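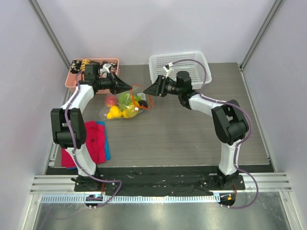

Folded cloths and a bin on a gray tabletop.

Old textiles deserve a collection day of their own

July 17, 2019

Most towns in our region collect glass, paper and metal at the curb. Worn sheets, towels and shirts still go out with the household trash, and residents who want to do better must drive to a drop-off point that may be open one morning a week. The town of Jusbridge should end this arrangement and add textiles to its regular pickup schedule.

A trial in April showed that the demand exists. The town placed bags in 862 homes on the east side, and 566 of them were set out, filled and tied, on the first collection date. Few new public services can claim such a response before any reminder has been mailed.

Cost is the usual objection, and it is a fair one. Cloth is bulky, it spoils in the rain, and the market for rags rises and falls. Yet the town already pays by the ton to bury the same material. Stougaard, the hauler that ran the trial, used an existing truck and added 13 stops to its route. The council has asked for a full year of figures before it will vote. We believe that one more season would be enough – and that the east side should keep its service in the meantime.

Sorting is the harder question. A good coat and a torn pillowcase should not travel to the same place, and residents cannot be expected to know what a buyer will accept. The instructions printed on the trial bags ran to a full page. They should be cut to a few lines: clean, dry, tied shut. The rest is work for a sorting hall, and the contract should say who pays for it.

The council should also publish where the material goes. People give more freely when they can learn whether their blankets were worn again, cut into wiping cloths or shredded for padding. A short notice with each water bill would serve the purpose.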